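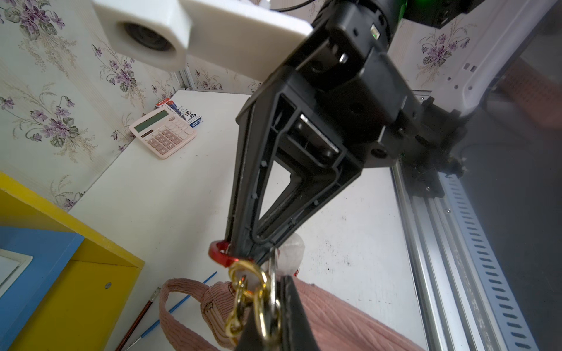
VINDTHORPE RECALLS GRIPPER SOFTWARE THAT WOULD NOT LET GO

Reading time: 2 minutes

CLIRCOMBE, November – Vindthorpe is withdrawing version 210 of its Husham grip controller after confirming that the software can, under certain conditions, decline to release what it has picked up. Customers had been telling us this for a while. We have now caught up with them.

The fault appears when the gripper closes on something that shifts under pressure, such as a chain strap, a key ring or a loose clip. The controller reads each small movement as a slip and tightens. The links settle, the controller reads that as another slip, and matters continue in this vein until the motor reaches its current limit. At that point the "open" command is placed in a queue behind the "hold" command, where it may wait for up to 124 seconds.

Nobody has been hurt. The release logs do show 282 late openings across 2,453 tabletop sorting runs, and a good deal of bent jewelry. One customer's purse handle is now the subject of correspondence.

"The arm was told to be careful with people's belongings, and it took this to heart," said Hooman Heydari, head of safety at Vindthorpe. "We would prefer it to be a little less attached."

Owners should return to the previous version and avoid chains, straps and cords until the fix is ready. If the gripper does hold on, press the stop button, wait for the motor to go slack and open the fingers by hand. Do not pull on the item. The controller will regard this as a slip.

The repair, developed with our testing partner Shokri, puts the open command first and caps the number of times the grip may tighten. It will be sent out free of charge. The Clircombe support desk is staffed from 8 a.m. and has been warned.

COMMENTS

beltloop: Ours had hold of a lanyard all through lunch. Support told me it was "settling."

Marta_in_shipping: Does going back to the old version wipe the saved positions? The notice doesn't say.

dennis k: @Marta it kept mine, but I had to redo the home position. Export them first.

beltloop: Also the stop button works fine, to be fair to them.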